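Visit report: film extrusion and bag conversion at Toler, Bratgate works

Open afternoon for converters and packers, September
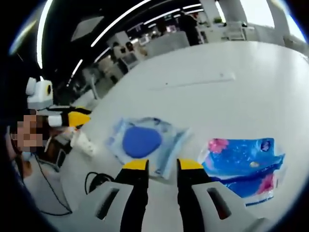 The Bratgate works makes blown polyethylene film and converts most of it on site into flat bags, gusseted bags and perforated bags on the roll. Toler opens the plant to customers and other interested parties in September, after the summer shutdown, when the lines have been cleaned and the dies re-lipped. I went as a buyer of small clear bags for spare parts. My interests were seal strength, gauge variation and the state of their recycled grades, in that order, and these notes are weighted accordingly.

Arrival and safety

Parking is at the north gate. The postcode sends you to the south gate, where goods come in, and the turning area there is tight. Sign-in was quick. Safety shoes are compulsory and the loan pairs are poor, so bring your own. Hearing protection is handed out at the door to the conversion hall. Rings and watches come off before the slitters. Photography is allowed in the extrusion hall except at the control screens.

The group was taken around by Zineb Samir, process engineer for extrusion, and handed over to Kátia Pacheco for conversion and the test room. Both were clear about what they could not discuss, mainly customer recipes and line rates on the coextruded products.

Raw material

Resin arrives by tanker and is blown into outdoor silos. Smaller volumes (slip, antiblock, color masterbatch, antistatic) come in sacks and are loaded by hand into dosing hoppers on a mezzanine. The dosing is gravimetric. Each component has its own weigh hopper, and the controller trims the screw feeders against the measured loss in weight.

A blend for general-purpose clear bags is mostly linear low density with a portion of low density for bubble stability and clarity. Samir said the low density share is where most of the arguments with customers start. More of it gives a clearer film that runs more easily, at the cost of puncture resistance. My own drawing calls for "clear, tough," which she described as two different bags.

Slip additive migrates to the surface after extrusion, so film tested straight off the winder has a higher coefficient of friction than the same film a few days later. Anyone running automatic bag openers should test conditioned film. I have been testing on receipt, which mixes ages, and will change that.

Extrusion

The hall has three blown film lines. The largest, known in the plant as the Allis, is a multilayer line and was running a wide clear web. The other two are monolayer machines. One was running; the other was down for a screen change and a die clean, so we could look at the annular gap from close up.

The principle will be known to most readers. Melt is pushed through a ring-shaped die, inflated with internal air, cooled from outside by an air ring, drawn upward, collapsed flat between boards and nipped at the top of the tower. Thickness is set by output, haul-off speed and blow-up ratio together. The frost line, where the melt solidifies and the film turns slightly hazy, was steady on the Allis. On the monolayer line it wandered a little whenever the loading door was opened. Samir confirmed that drafts are the usual cause. A curtain is on order for the door.

The Allis has a rotating haul-off at the top of the tower. It does not remove thick and thin bands from the film, it only spreads them across the width of the roll so that they do not build into ridges on the winder. The actual correction is done at the air ring, which is divided into segments with individually controlled airflow, driven by a capacitance gauge that scans around the bubble. The monolayer lines have neither a segmented ring nor a scanner. Their profile is corrected by hand at the die bolts, on the basis of strips cut at roll change.

This matters for small bags. A narrow lane slit from a wide web can sit entirely inside a thin band. The average gauge of the parent roll then tells you very little about your bag. I asked whether a customer can specify which line the film comes from. The answer was yes, with a surcharge and a longer lead time. I also asked for lane position to be written on the box label. Samir noted the request and made no promise.

Corona treatment is done in line for anything that will be printed. Untreated film is used for plain bags, since treatment has a small negative effect on sealing. Edge trim goes straight back through a granulator to the same extruder.

Conversion

The conversion hall is next door, through an air lock. It is noisier than extrusion and much dustier with paper from cores and cartons. Machines here are bottom-seal, side-seal and roll-bag types. Most are older than the extrusion equipment but well kept, with guards in place and interlocks that worked when Pacheco opened one to show us.

Side-seal machines use a hot knife that cuts and seals in the same stroke. The result is a thin bead with nothing outside it. Bottom-seal machines press a flat bar across the tube and cut separately, leaving a skirt of film below the seal. For heavy contents the bottom seal is preferred. For light, flat parts the side seal is cheaper and looks neater. I had assumed our bags were bottom sealed. Checking a sample from my bag at the bench, Pacheco identified it as side sealed and folded at the bottom, so there is no seal there at all. Our purchase specification has been wrong on this point through several revisions.

The bags are stacked on wicket pins or into flat piles, depending on how they will be opened. Our size is supplied flat in cartons of 2,000. The count is made by the machine from knife strokes, and cartons are check-weighed. Film gauge drifts within tolerance, so a weight check on a carton this size cannot resolve a small shortage, and Toler does not claim that it does. A carton opened on the bench for another visitor, who had complained of shortages, was run through a separate counter and came to 2,057. Pacheco's explanation was that strokes made during a restart are not always subtracted or rejected consistently. The visitor did not pursue the complaint.

Static is a persistent nuisance in winter. Ionizing bars are fitted before the stackers. Antistatic masterbatch is available, but it is humidity dependent and will not help much in a heated, dry packing room. For electronics it is not a substitute for a properly rated dissipative bag, a point made twice and reasonably so.

Test room

The test room is small and air conditioned. Equipment seen: tensile tester, dart drop tower, friction sled, haze meter, bench thickness gauge, and a heat sealer for drawing up seal curves. Each test has a laminated method sheet at the bench. Calibration labels were in date on everything I looked at.

Pacheco pulled side-sealed samples in the tensile tester. The failures she regards as acceptable are those where the film stretches and tears next to the bead. A peel through the bead itself is a reject, whatever the peak load. I found this more useful than the numeric limit we have been using, which passes a strong peel and fails a weak tear. The two modes are easy to tell apart by eye after a few samples.

Dart drop results are reported by the staircase method. She advised against comparing dart figures between suppliers unless the dart head, drop height and conditioning time are all stated. Two of the data sheets I had brought with me stated none of these.

Haze was covered briefly. Clear bags in a thin gauge look almost colorless as single sheets and take on a tint in the stack or at a fold, depending on the resin and any toner in the blend. Customers sometimes reject lots for this. Toler keeps retained samples of each lot and compares stack against stack.

Recycled content

Recycled pellet comes from Assunção, which collects stretch film and pallet hoods from warehouses, then washes and repelletizes it. Toler uses it in the core layer on the Allis, with virgin resin on both skins. On the monolayer lines it is blended throughout, and those grades are sold as tinted or opaque.

The practical limits are gels and odor. Gels are small hard specks of crosslinked or unmelted material. In a thick bag they are cosmetic. In thin film they become pinholes. Screen packs are changed more often on recycled runs, and each change disturbs the bubble, so scrap goes up. Samir, who rejoined the group for this part, put the lower practical gauge for their clear recycled grade above what we buy at present. Going to it would mean a heavier bag. Whether the total virgin resin per bag still falls depends on the core ratio, and I have asked for the numbers for our size.

Documentation is by mass balance for the site plus batch records for the Allis. The batch records are the stronger evidence and can be supplied with the certificate on request. They are not sent by default.

Points outstanding

Corrected bag drawing to be issued, showing side seal and folded bottom.

Seal test to be rewritten around failure mode, with the load figure kept as a secondary check.

Friction tests to be done on conditioned film only.

Quotation awaited from Toler for the same bag from the Allis, in virgin and in recycled core, with lane position on the label if they can do it.

Samples from both grades are due by post. They will be run on the packing bench with the normal mix of parts, including the stamped brackets, whose burrs account for most of our punctures.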